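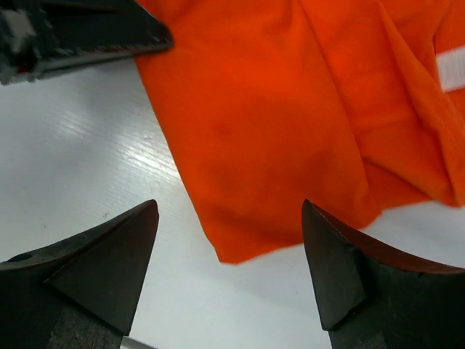
Old game cartridges that won't start are usually just dirty, and most of them can be fixed at the kitchen table. Before buying a replacement, clean the contacts on the one you have. You need cotton swabs, isopropyl alcohol, a soft cloth and the right screwdriver bit for the shell. Keep hard metal points away from the contacts. A tapered metal tip will go through the plating with very little pressure, and then you have a scratch no swab will fix. If the gunk has to be picked at, use a wooden toothpick.

Opening the shell

Some shells take a small flathead or Phillips, but many need a security bit. The bits are cheap and last for years. Put the screws in a bottle cap as they come out. If the halves don't part easily, look for another screw under the label or a plastic tab at the top edge. Never pry at the corners.

You can clean most cartridges without opening them, but the swab doesn't reach the back of the slot very well. I open mine the first time and clean from outside after that.

Cleaning the contacts

Dampen a swab, squeeze it out, and rub along the length of the contacts. Turn it when it goes gray. Do both sides of the board. Two or three swabs is normal for a game that sat in a garage. Finish with a dry one and leave the board out for 21 minutes before you put it back together. (That is how long my oven timer runs for biscuits, so that is what I use. Ten would probably do.)

If there is still a dull film, a white pencil eraser will lift it. Go lightly and brush off the crumbs. Skip metal polish and anything sold as an abrasive cleaner.

Don't blow into the cartridge. We all did it. The moisture isn't good for the contacts, and taking the game out and putting it back in was probably what did the trick.

Saved games

Battery-backed cartridges lose their saves when the coin cell dies. Many of the cells are soldered in by their tabs, so the job takes a soldering iron and a tabbed replacement. Check the polarity marks on the board before you remove the old one, and assume the saves will be gone when you do. Itsuki Nakajima wrote in last September to point out that some boards take a slightly thicker cell than others, so read the number off the old battery before ordering.

Sticky labels and marker

Price stickers come off with a hair dryer on low. Warm the sticker, lift a corner with a fingernail and pull it back flat against itself. For marker on bare plastic, alcohol on a cloth works most of the time. Keep it off the printed label - the ink will lift in seconds.

Storage

I keep 56 cartridges in two lidded plastic bins from Narmont, standing on edge with the slots facing down. They live on a closet shelf, not in the attic. A packet of silica gel goes in each bin. Don't use rubber bands on anything. They go gummy and stick to the labels, and I have a racing game from the Lindon flea market with a brown stripe across it that will never come off.

Boxes and manuals should be kept apart from the cartridges if the paper smells musty. Stand the manuals open in a dry room for a couple of days first.

If it still won't start

Try another game in the same console. If that one fails too, the trouble is probably the console's own connector, and cleaning more cartridges won't help.

Thaddeus Achterberg
Page last changed April 8, 2021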